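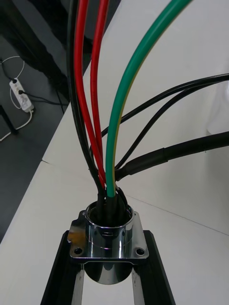
Skirley project, cable connector cell
Minutes of the working meeting, Wednesday, 14:00, Kanholm workshop

Present: teaching group, cell maintenance, one guest from Plavard (by telephone)

1. Minutes of the last meeting
Approved with one correction: the recording target for September is 50 demonstrations per operator and not per shift.

2. State of the recordings
The total is now 2,050 demonstrations, by hand guiding and by remote control together. The hand-guided ones are smoother in the approach to the connector. In the remote ones the operators stop often before contact, and the pauses stay in the data. It was agreed to keep the pauses for the moment and to mark them.

3. Wrist camera
The green and yellow earth conductor is easy to follow in the wrist view. The thin black cables are more difficult, especially where they go into the housing. The chrome surface also gives reflections. Maintenance will try a softer lamp. Plavard asked that the camera position is not changed during this test, and this was accepted.

4. Remote control station
Operators reported that the left hand controller, which we call Trevor in the log, reacts late after a long session. It was restarted 2 times last week. A replacement is ordered. Until it comes, one session may have no more than 16 demonstrations.

5. Starting position
There was a discussion if the cables should be arranged in the same way before each demonstration. No agreement. The teaching group will record one session with each method and bring both to the next meeting.

6. Other matters
The operator sheet must be filled in also when a demonstration is rejected.

Meeting closed at 15:10.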